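Progress report, second reporting period
Project: Rainfall interception and stormwater load, Abdella catchment
Prepared by Clementina Salgado for the Grultumeo Fund
22 March 2020

## 1. Status

Work is on schedule for tasks 1 and 3. Task 2 (gauge network) is behind by one installation round. Spending is within the approved budget and no transfer between lines is requested in this period.

## 2. Gauge network

The plan calls for 28 tipping-bucket gauges in the Abdella catchment. At the close of the period, 17 were installed and logging. The remaining units are in storage at the Cestton depot and cannot be mounted until the landowner agreements on the east slope are signed. Aníbal Amaral has the signed forms for the lower parcels. The upper parcels are held by an estate whose representative has asked for a change to the liability clause, and the revised wording went to them at the start of the month.

Two gauges (G-04 and G-11) reported low totals compared with their neighbors. G-04 had leaf litter in the funnel and was cleaned on site. G-11 was found to be out of level on its post. It was reset and given a static calibration, and its record before the reset has been flagged as suspect in the archive. We do not plan to correct the flagged values, as the date on which the post began to lean is unknown.

Loggers are set to record each tip with a time stamp. Totals at fixed intervals are computed afterward in the database. This takes more storage but allows short bursts to be examined at any time step, and the storm analysis in task 3 depends on it.

## 3. Canopy interception

Throughfall troughs are in place under the mixed oak stand and under the pine stand. Vilgot Wikström reworked the trough outlets after the first heavy storms, when the original fittings backed up and water was lost over the rim. The new outlets are wider and have a removable screen. No overflow has been recorded with them in place.

Stemflow collars are fitted on the oak plot only. The pine bark sheds in plates and the sealant does not hold. We tried a second sealant with the same result and propose to estimate pine stemflow from published ratios, with the uncertainty stated in the final report.
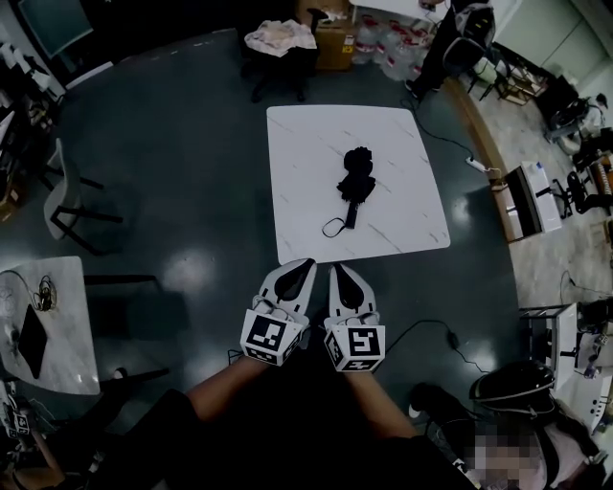
The storm archive now holds 244 events, counting a new event after six dry hours. Most are small and contribute little to runoff at the outlet. Américo Matos has sorted them by depth and peak intensity, and the larger events will be used for model fitting. Snow and mixed events are excluded at this stage – the gauges are not heated and their winter totals are not reliable.

## 4. Runoff model

The Atemberg model was set up on the existing drainage map. The first runs gave peaks at the outlet that arrived too early. Part of the error was traced to the map, which shows the old brick culvert under the mill road as open along its full length. Idalina Quintela inspected it and found the downstream third silted to half its height. With the reduced section entered, timing improved for the moderate storms. The largest storms are still early.

Further work on roughness values is planned before any change is made to the infiltration routine. Changing both at once would make it difficult to assign the remaining error.

## 5. Data handling

Raw logger files are copied to two locations after each field visit. Checks for gaps, duplicate time stamps and clock drift run automatically, and the output is reviewed by hand. Clock drift on the older loggers reached several minutes between visits and is now corrected by linear adjustment. The correction is stored in a separate field so that the raw times remain available.

## 6. Risks

The main risk is further delay on the east slope. If agreements are not in place by June, the upper gauges will miss the summer convective storms, and the spatial analysis will rest on the lower network alone. A fallback layout using the public road verge has been drawn up. It has poorer exposure and would be used only with the Fund's consent.

Field access may also be restricted in the coming weeks. Loggers have enough memory to run unattended, but blocked funnels would go unnoticed.

## 7. Next period

- Complete the east slope installations or confirm the fallback layout
- Finish the roughness tests and rerun the moderate and large storms
- Survey the culvert invert at both ends
- Issue the first interception tables for the oak plot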